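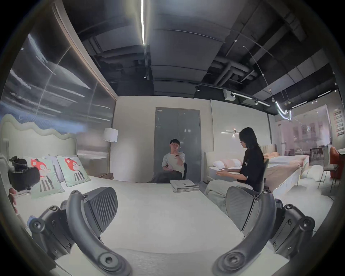
Gripper view over the mattress, ribbed pads open, folded stack toward the far end.

Surdu: folding shirts on a bed, two hands, two views

Hi! I'm Evangelia Liapis, and this is the README for Surdu, a set of shirt-folding demos recorded with hand-held grippers. If you came from the Grillamier policy code, you're in the right place. If you wanted the towel data, that's Praltusitz and it has its own page (with a much better README, Bożena Szulc wrote it).

What's in it

40 demos of one person folding a T-shirt on a bed. Each demo has a gripper view and a head view, plus gripper opening and pose for both hands. I recorded in a furniture showroom because I was sick of my policies falling apart the minute they left our lab table. A mattress is a rotten place to fold a shirt! It gives when you push down, and pale sheets wipe out half the depth cues you get for free on a dark tabletop.

People sit in the background in some of the views and they move when they feel like it. I kept all of that. Please don't crop it out before you train and then write to tell me your numbers are great.

What I was testing

Mostly whether the head view earns its keep. The gripper views are lovely up close, but once the fingers are over the cloth they don't tell you much about where the far hem went. So I trained 2 versions of the same policy, one with gripper views only and one with the head view added, same seeds, same number of steps.

The head view version did better on the first fold, and I'd call that result solid. On the second fold they came out so close that I wouldn't bet lunch on either. My hunch is that the shirt is small and thick by then and the close view has all it needs, but I haven't checked.
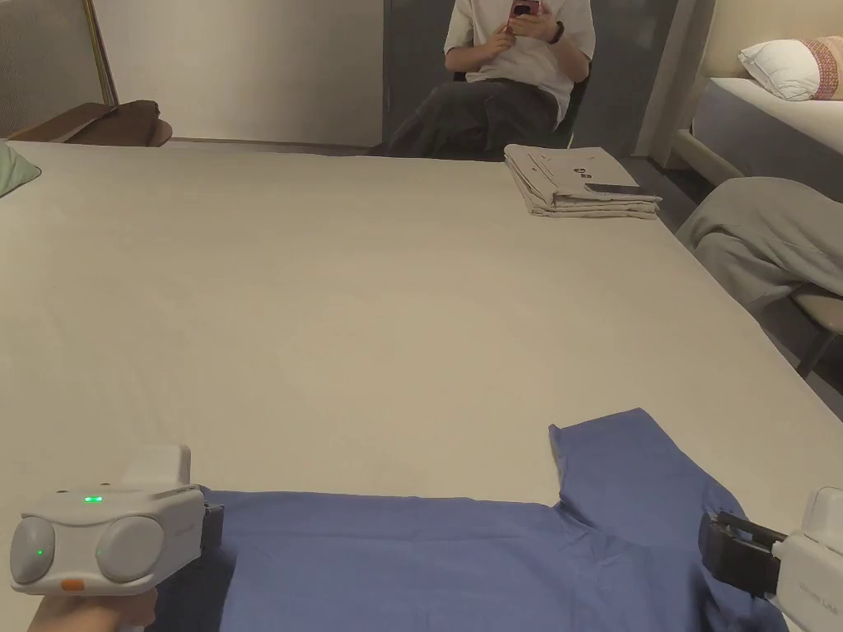 Thịnh Kiều thinks I'm giving the head view too much credit, and that a longer history on the gripper views would buy the same gain on the first fold. He may be right. It's on my list for May, and if you get there before me, open an issue and I'll link your run.

Known problems

Pose drifts a bit when both hands cross over the shirt. I left those stretches in and flagged them in the "drift" column.
Gripper opening is raw. Run the Bruleta script first or your left and right values won't match.
2 demos have a fumbled first grasp and a retry. They're marked, and I train with them in.
No success labels yet for the second fold. Bogdan Pîrvu and I disagree about what counts as folded, so for now you'll have to pick your own cutoff.

Questions go in the issues tab, where Lucero Espinoza usually beats me to the answer.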